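Gripping problem
By Kinga Bárany
July
Last updated 16:39
8 min read

Two sets of fingers arrived at Skutell within a month of each other. Both bolt to the same wrist, both open to much the same width, and both are sold for handling light plastic parts. The Gremis set is the cheaper. The Dinelik set has a softer pad and a longer spec sheet.

Austra Navickas, who runs the test cell, was asked to choose one before the autumn order. Her benchmark is a printed assembly in white plastic: a round tray, a column that stands in it and a cross-shaped top. It is an awkward thing to hold. The column is tall for its footprint, and a small error in wrist angle at the top becomes a large one at the base.

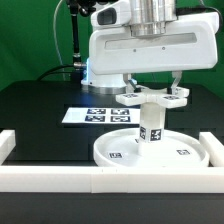
Each trial is scored on position alone. Fiducial tags on the parts give the pose before and after the move, and a four-tag sheet on the table fixes the reference. Force readings are logged but carry no weight in the result. Navickas considers them too dependent on how the fingers were last seated.

The first campaign came to 1639 attempts, of which 1551 produced a usable pose at both ends. The rest were discarded, mostly for a tag lost behind a finger. The controller was a Zerouali unit throughout, with closing speed held constant.

On the column the two sets were almost level. The tray separated them. Its hub has a sloping base and a short collar, and a finger that lands on the slope tends to ride up before it closes. The Gremis fingers did this more often. Lowering the approach by 3 mm cured most of it, at the cost of a slower cycle.
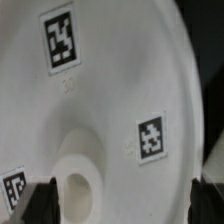

TEST NOTES: CAMERAS

The wrist camera gives the better estimate close in, where its tags are large and sharp. It is poor at a distance and loses tags to the fingers at the moment of contact. The fixed camera has the opposite habits. Navickas runs both and lets the controller switch between them on tag size, a rule she describes as crude and has no plans to replace.

Calibration is repeated whenever the fingers are changed. A full swap, including the camera check, takes her 8 minutes.
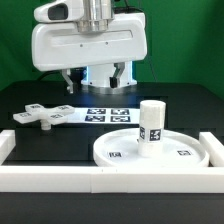

Starting layout matters more than either maker's literature suggests. With the parts spread apart, both sets had room to open fully and the scores converged. With the parts close together, the wider Dinelik fingertip needed a second approach angle, and planning time rose accordingly.

Her recommendation is the Dinelik set for the tray and the Gremis for everything else, which the purchasing form does not allow. A second campaign, with worn pads, is due to start once the spares arrive.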